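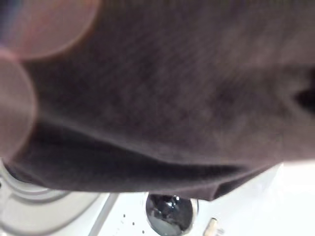

*Dark cloth, bunched up.*

So I finally gave in and listened to the new Prodach record, all 13 tracks of it, after a month of being told it would change how I hear guitars. It hasn't. I hear guitars the same way I did in February, mostly as something that gets in the way of the drums.

I should say I liked Harnora, their first one. I liked it enough to buy it twice, once as a download and once on vinyl when they did that run of 313 copies with the hand-stamped sleeves. Mine is number 3, or at least it has a 3 stamped on it. I've since seen two other people online with a 3. Make of that what you will.

The new one is called Parnance and the press blurb says it was recorded "live, in one breath". I don't believe it. There's an edit in the second song you could drive a bus through, right where the organ comes in, and the singer manages to harmonise with himself on at least four of the others. I don't mind overdubs. Most of my favourite records are nothing but overdubs. I mind being sold a story with my music, especially when the story costs two quid extra.

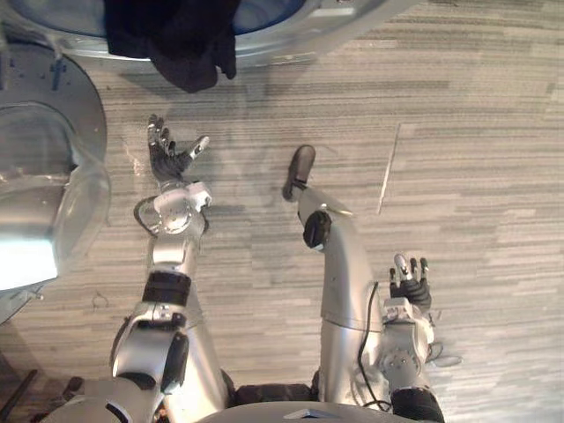 The other claim doing the rounds is that it's "a grower". I've played it nine times now and it's the same size it was. Track six is lovely, I'll give them that, a slow thing with a brushed snare and hardly any words, and it stops before you want it to. Track seven then goes on for eleven minutes. I timed it while the pasta was on and had to turn the pasta off.

What bothers me more is the comments. The Dabbas page for the album has 824 of them and I read far too many. Anybody who says it drags gets told to buy better headphones. I tried it on better headphones (borrowed, too tight) and it dragged in more detail.

They're touring it in the autumn and the tickets are already silly money. A friend wants to go and I've said maybe, on the grounds that they might play the old stuff. They didn't last time. They played one song off Harnora, at half speed, with a flute.

I've put track six on my walking playlist and moved the rest to the other drive.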